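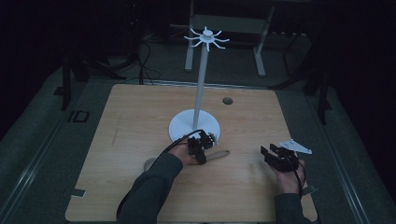 Kunemska workshop puts two grippers through their paces

Wed 15 April

Regular readers of these pages will know that the little workshop at Kunemska has been hoping for a good while to settle the question of which gripper it ought to be using for its hand-worn trials, and we are very pleased to report that the comparison is now properly under way. The two contenders are the Grenumov, which most of the team learned on, and the newer Claleck, which came in over the winter and has won a few friends already (and one or two doubters, it must be said).

The test itself is a homely sort of affair. A person wears a gripper on each hand and works at a wooden board with a white stand on it, the kind you might hang your mugs on, picking up small pieces and passing them across from one side to the other. Wooden pegs are the easy part. Flat pieces are a good deal harder, as anybody who has tried to lift a playing card off a table in thick gloves will understand! Each gripper is down for 300 attempts, and by the time we went to press the Claleck had got through 163 of them, with the Grenumov a little way behind.

Nicanor Zúñiga, who is keeping the score sheets, told us that speed has mattered far less than he expected. What he looks at now is how the fingers meet, and above all the state of the pads, as a pad that has begun to tear will catch on a thin edge one minute and let it slide the next. The team had meant to leave pads alone for the whole run, and there has been a fair bit of friendly argument over tea as to whether that is still sensible.

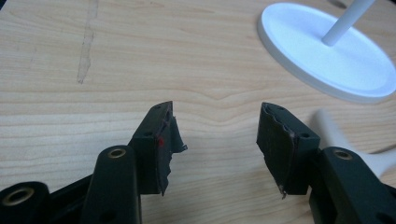

Baltasar Echeverría would change the pads every 50 goes and write it down each time, and says he would sooner have a slow comparison than one where a fresh pad is up against a tired one. He would also like to see a softer rubber tried before anyone makes up their mind about the fingers themselves, which he thinks are perfectly good on both makes.

His suggestion goes to the next planning meeting, along with a request from the Sosa group to borrow the board for 13 days once the present run is finished. A second round, with the cameras compared as well, is pencilled in for September. Anyone who would like a go at wearing the grippers in the meantime is very welcome to leave their name at the workshop door, and no experience is needed.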